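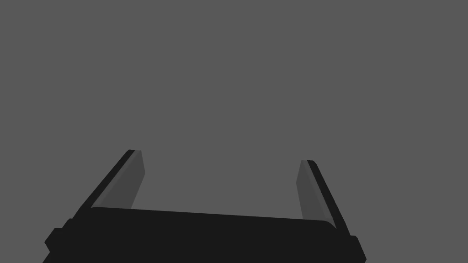
3. First tuning and retuning

Your Vimier set-top box is out of its packaging and plugged in, so now comes the fun part: finding your channels! The first scan takes around 16 minutes, and you can watch the list fill up as it goes.

1. Push the aerial lead firmly into the socket marked AERIAL IN.
2. Turn on the television and choose the HDMI input you used in section 2.
3. Press MENU on the remote, then go to Set-up and Full Scan.
4. Pick your region. If you live between two transmitters, go for the one your neighbours' aerials point at.
5. Press OK and leave the box alone until "Scan complete" comes up.

Note: Radio stations are stored from channel 81 upwards. There are some lovely ones in there, so do have a browse.

Caution: Don't unplug the box during a scan. Your favourites may be lost and you will have to start again from step 1.

Retuning later on

When channels move, choose Quick Scan. It keeps your favourites and your recordings, and Tahira Soomro on our help desk swears by doing one every December before the Christmas films start.

If a channel breaks up or freezes, check the lead at both ends, then open Signal and look for a steady green bar. Still no luck? Try a Full Scan.

Section last revised May 15, 2018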